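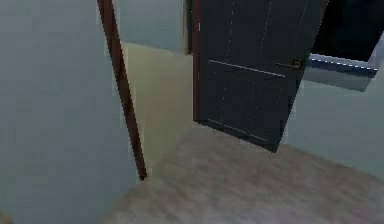 Why did our robot keep letting go of door handles? A bad setting in the grip software told it the job was finished while the door was still moving.

Home | News | Products | Support | Contact

PRAKHOLM PAUSES DOOR-OPENING UPDATE FOR GETURA ROBOTS
November 2019

Hello from Alwood! I'm Maeve Ó Flaithearta and I look after the Getura at Prakholm, so this one lands on my desk. We've switched off the door-opening feature on all 1746 machines running the May update, and I'd like to tell you why in normal words.

We had 17 reports of a robot pulling a lever handle, letting go too early and then rolling forward into a door that was swinging back at it. Mostly that meant scuffed paint (ours and yours, sorry!). In 2 cases the robot stopped in the doorway and blocked the way out, and that's the bit I really didn't like. Happily, we've had no injuries reported.

Katherine Rengifo and her test team went back to the simulator and ran lever-handle doors over and over, dark slab doors included, until they could make the fault happen on demand. We'd tested far too many doors that stay put once they're open – my oversight, and I've said so to the team.

"The arm was fine, it was the timing that was wrong," says Katherine. "It has to wait for the door to settle before it moves off."

A fix is with our partner Moser for checking now. Until it's out, please prop doors open on your robot's route, keep fire doors shut and off the route altogether, and ring support if yours has had a bump. Everything else on the Getura works as normal.

COMMENTS (3)

dunstan_k: Ours did this in the post room. Glad it wasn't just us.

Pip: Will the fix install itself or do we have to book someone?

Maeve (Prakholm): Hi Pip, it'll install overnight as long as the robot's on its dock!

We use cookies to keep this site working. Accept | Settings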